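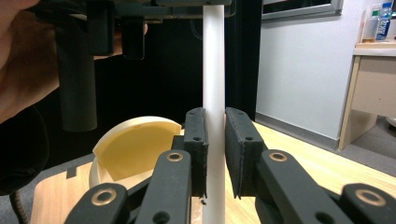
Step 6. Stand the tube up

Clear a bit of table first – I shift my round cream container off to one side so I'm not knocking it with my elbow. Now get the white tube upright and leave it there while you sort out the rest of your Cindeck parts.

Note: wipe the tabletop before you start. Crumbs and grit under the base drive me bonkers, and mine's a light-coloured top so I spot every speck!

Caution: keep the tube about 12 cm in from the table's edge.

Step 7. Check it's straight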